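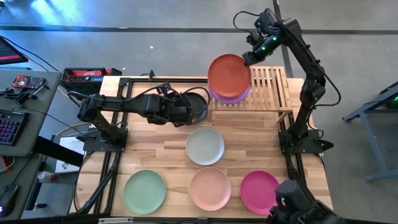 4. Working rules for shared-bench manipulation

Figure 3. The dish-rack task in progress. One arm holds an orange plate above the bamboo rack while the gripper of a second is at the rim of a dark grey plate on the bench.

4.1 Why we wrote the rules down

When two arms reach for the same rack, small differences in habit between operators show up very quickly in the recordings. Trí Vũ and Toàn Tôn had each been running the plate task for some weeks before they compared notes, and found that one of them always cleared the left side first while the other worked by whichever plate was nearest. Both ways are perfectly good. Mixed together without a label, though, they made the early recordings very hard to read, and we lost a good part of January to sorting them out. The rules in this section came from that experience, and we are delighted with how much they have improved daily work on the bench.

The full set has 31 rules. We present the ones that mattered most for the plate task (Figure 3) and leave the rest to the appendix. They are meant as local good practice and do not replace the risk assessment that any site must carry out before powering an arm.

4.2 Layout of the bench

Rule 1. Plates start flat on the bench, right way up, with clear space between neighbours. A plate that overlaps another is moved by hand before recording begins, with both arms paused.

Rule 2. Every plate in a session has a different colour. This sounds trivial, but it has been a joy to work with. Reviewers can write "orange, then lavender" in the log and be understood at once, and a disagreement over which plate was dropped can be settled in seconds. Maricica Filip suggested the idea after spending an afternoon trying to tell identical white plates apart in playback.

Rule 3. The rack goes towards the back of the table with its slots open to both arms. We tried it at the front for a short time. Operators disliked it, as the arms then had to fold back on themselves to place a plate upright.

Rule 4. Cables are bundled along the links and checked at full reach at the start of each session. The check is done slowly, one joint at a time, with a second person watching the loops. Where a loop pulls tight before the joint reaches its limit, the bundle is redone and the check starts again from the base.

4.3 Taking turns at the rack

Rule 7. Only one arm may place into the rack at a time. The other may approach a plate, close on it and wait, but it may not lift until the placing arm has opened its gripper and moved clear. We call this the "one above the rack" rule, and it is the one we would most like other groups to try! Before it was adopted, the usual fault was a glancing contact between a waiting plate and one already in its slot — rarely enough to damage anything, but enough to spoil the attempt.

Rule 8. Plates are gripped by the rim. The operator calls out "rim" before lifting and the observer repeats it. An arm that closes on the flat of the plate is opened and brought in again, and the attempt is kept in the record with a note.

Rule 9. If a new plate touches one already standing in the rack, the attempt continues unless the standing plate shifts out of its slot. Earlier drafts called for a stop at any contact. Arlindo Magalhães argued, rightly in our view, that plates in a real rack lean on one another all the time and that a rule forbidding it would teach us very little about washing up.

4.4 Stopping and resuming

Rule 14. Anyone in the room may call a stop, including visitors, and no reason has to be given at the time. Both arms are held where they are. If a plate is in the air, one person supports it from below before the gripper is opened, and hands stay out from between the two arms throughout.

Rule 15. After a stop, the bench is reset to its starting layout. Resuming halfway is tempting, particularly with most of the plates already placed, but it produced recordings that none of us could interpret later.

4.5 Records and review

We applied the rules across 2916 attempts, of which 66 ended in a called stop. Retno Pattinasarany read every stop note and sorted them by cause. Waiting plates lifted too early made up the largest group, and 11 stops came from cable loops that had passed the start-of-session check. Those 11 led us to repeat the cable check after any change to the height of the rack, and the wording of Rule 4 in the appendix includes this.

Logs are kept in Stosia, with one entry per attempt and a free-text field that we strongly encourage people to use. Some of the best changes to the rules began as a grumble in that field. The rules are reviewed once a month by whoever has worked on the bench since the last review, and any of them can propose a change. A proposed rule is tried for one week before it is numbered.

Two questions remain open. We have no settled view on how long an arm should wait with a plate in its grip before setting it down again, and operators still differ on whether the rack should be filled from one end or from the middle. We return to both in Section 6.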